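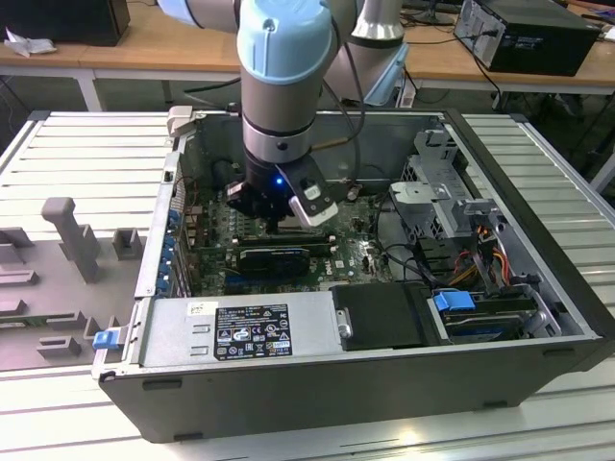

# Kikitz Refurbished Dell Tower, Bought for Parts Swapping and Practice

I ordered this tower from Kikitz in June. They sell off-lease desktops, cleaned and tested, with a 2-year warranty on everything except the drive. I paid $127 with shipping. I wanted a machine my nephew and I could take apart and put back together, and one that would be useful for schoolwork afterward.

**Condition**

The outer shell had two scuffs on the top, which the listing mentioned. The inside was cleaner than I expected at this price. The tower came with a power cord and nothing else. You will need your own keyboard, mouse and monitor.

**Working inside it**

The case is easiest to work on when it lies on its side. The Dell power supply is a big silver unit, and it takes up a good part of one corner. Across from it are the gray metal drive cage and the hard drive, which sits in a blue plastic latch. Blue is used for the clips on the expansion slots too, so a beginner has some idea of where to start. We had the graphics card out and back in before lunch on the first try.

The cables are the weak point. The red, yellow and orange power wires run in a bundle beside the drive cage, and the black cables between the drive and the motherboard get in the way of your fingers. I would have liked a couple of ties in there. I added my own.

The metal edges on the drive cage are not sharp, but they aren't friendly either — I scraped a knuckle reaching past it.

**Performance**

Mine has 16 GB of memory. It runs a browser, a word processor and older games without trouble. The fan is quiet at idle and easy to hear when a game is loading. The hard drive is slow to start up, and I plan to replace it with a solid state drive.

**Seller**

The first box went to the wrong address. I wrote to support, and Zoriana Pasichnyk answered the same afternoon and had it rerouted. It showed up 2 days later, well padded. The printed setup sheet was for a different model, and I never did get the right one.

**Compared with**

I also looked at Canside, which wanted more money for the same memory and a shorter warranty. Lillgate had nothing in a full tower at the time.

**Rating:** 4 out of 5. I took one off for the cabling and the setup sheet. I would order from Kikitz again, but I'd ask for a solid state drive up front.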